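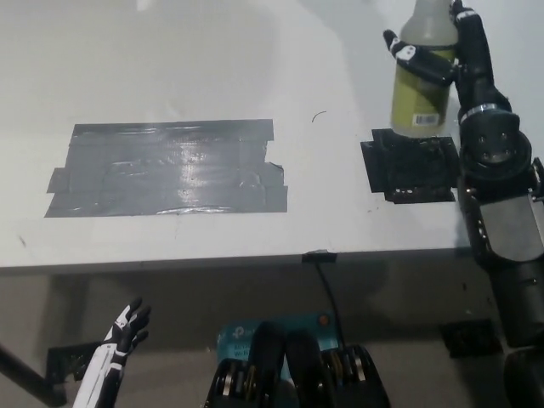 Figure 3. Head camera view during a demonstration of the bottle task. The right hand holds the spray bottle above the black pad; the left hand is not used.

3.2 Collecting demonstrations by remote control

All demonstrations were given by remote control. The operator wears a pair of tracked gloves and a headset that shows the view from the robot's head camera (Figure 3). Wrist position and rotation are sent to the arm controller, and finger bend is sent to the hand controller on a separate channel. We did not give the operator a second view from the side. In an early trial, operators who had a side view looked at it for most of the approach, and the resulting motions depended on information that the policy would never receive.

The mapping from glove to hand follows the Clurik scheme, with one change. Clurik matches fingertip positions, which works well for pinch grasps but makes the fingers curl too late around wide objects. We match joint angles for the four fingers and keep fingertip matching only for the thumb. The operator can scale wrist motion down by holding a foot pedal. Pedal state is logged with the other signals but is not given to the policy.

3.3 Table setup and task

The tabletop is white, with a large patch of dark gray duct tape on the left side and a smaller square black pad on the right. The pad is the target zone. Both are built up from strips or layers and their edges are uneven. We kept them this way in all sessions and did not replace them between operators, so the outline of the pad is the same in every recording. The tape reflects the room lights, and the glare saturates part of the image. We left exposure fixed and applied no correction.

The object used in this section is a plastic spray bottle with a translucent whitish upper section and a yellow-green label around the lower body. It was chosen for two reasons. The upper section has little contrast against the white table, so a detector trained on solid-colored objects tends to report only the labeled part. The grasp is also high on the bottle, and the fingers hide much of the region that would otherwise show its tilt. An error in tilt at release is the most common cause of a fallen bottle in our data.

A demonstration starts with the bottle standing at a random point within reach of the right arm. The operator grasps it around the upper portion, lifts it clear of the table, moves it over the pad, lowers it and opens the hand. The demonstration is marked as a success if the base of the bottle is fully inside the pad and the bottle remains upright after the hand has withdrawn. The left arm holds a fixed pose below the table edge. Its joint values are recorded but masked during training.

3.4 Operators and filtering

Three operators took part. One had used the system for more than 300 demonstrations before this study; the other two were each given 45 minutes of practice on the Harju peg set, which shares no objects with our task. Sessions were limited to one hour. In total we recorded 2,000 demonstrations, including failures.

Failed demonstrations were kept in the raw set and removed before training. We also removed successful ones in which the hand was still for longer than 11 seconds, as these pauses usually meant that the operator was adjusting the headset. Shorter pauses were left in. Following the method used in Brenia, we tried trimming them automatically, but the trimmed motions contained jumps in wrist speed at the cut points and the policy reproduced these jumps near the pad.

Success labels were assigned by the operator at the end of each attempt and checked from the video by a second person. Where the two labels differed, the second label was used. Most differences concerned bottles placed on the border of the pad, where its ragged edge makes the rule hard to apply from the head camera alone.

3.5 Demonstrations by hand guiding

For comparison, a smaller set was collected by hand guiding, with the arm in gravity compensation and the operator moving the wrist directly. The fingers were closed and opened with a button held in the operator's other hand. The operator's arms are in the camera view during hand guiding, so each motion was replayed on the robot without the operator present, and only the replayed images were used for training. The replay software is part of the Cillari package and was run with its default settings. Replays that ended with the bottle outside the pad were discarded, even when the guided motion itself had been marked as a success.

Acknowledgment. We thank Ute Wegener for checking the success labels.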